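Search this site
Enter keywords Go

The Acquisition

The notice reached the staff of Pirkano at ten minutes past nine, under the heading "Important Information Regarding Our Future." It stated that Hatus had agreed to purchase the company in full, including its maps, its routing software and the lease on the building in Motthorpe. Employees were asked to continue their work as usual.
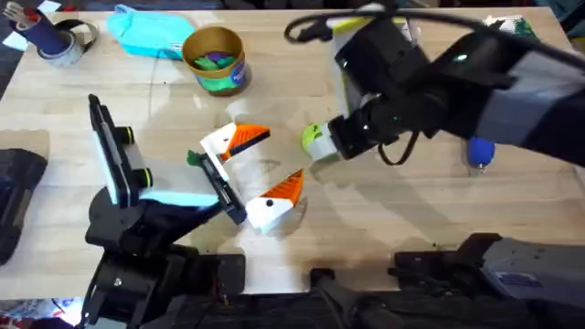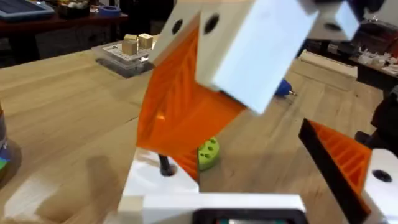
Aiman Lau read the notice twice and then opened the map. She had maintained the northern section of it for 10 years. In accordance with the department's procedures, she began each day with the list of corrections sent in by drivers: a closed bridge, a misspelled lane, a one-way street that had been turned around by the county.

The first correction that morning concerned Raju.

Raju was a village of 27 houses at the end of a gravel road. It appeared on the Pirkano map and on no other. The correction, submitted by a delivery driver, read in full: "Drove there. It is a field." The file showed that the same report had been received 202 times. Each had been marked as reviewed and closed by Yoga Ngau, Director of Data Quality.

Ms. Lau requested a meeting. It was granted for two o'clock.

"Hatus will compare our map with theirs," she said. "They will find Raju in the first week."

"I expect so," said Mr. Ngau. He had placed his resignation on the desk, squared against the edge. It was dated 2019-11-20. "The village was entered before your time. Every map company had one. If a competitor copied our work, the village would be copied with it, and the lawyers would have their proof."

"Did anyone ever copy it?"

"No."

She asked why it had not been removed. Mr. Ngau considered the question for some time.

"The original entry was a name and a dot," he said. "I gave it a street. A street must go somewhere, so I added the mill. After that there were the houses. I was careful with the addresses. The postal format is correct."

He turned his screen toward her. She had seen Raju only as a line in a report. At full zoom it had a footbridge, a school with a small yard, and a road that curved for no reason except to pass beside the stream. It was better drawn than Motthorpe.

"The policy requires deletion of any feature that cannot be verified," said Ms. Lau.

"It does. I wrote the policy."

The transfer of data to Hatus was scheduled for midnight. At four o'clock Ms. Lau returned to her desk and opened the driver's correction. The form offered two choices, Accept and Decline, and a field for comments. She left the field blank for nearly an hour.

Then she typed "Road conditions vary by season," selected Decline, and signed the entry with her own name.

Comments (3)

mapfold
I used to work in road data and the part about the policy made me wince. We had a lake.

Delia R.
Would Hatus not run an automatic check before midnight? Otherwise I enjoyed it very much. I would read one about the driver.

northbound
The footbridge got me - please tell us what happens in the first week.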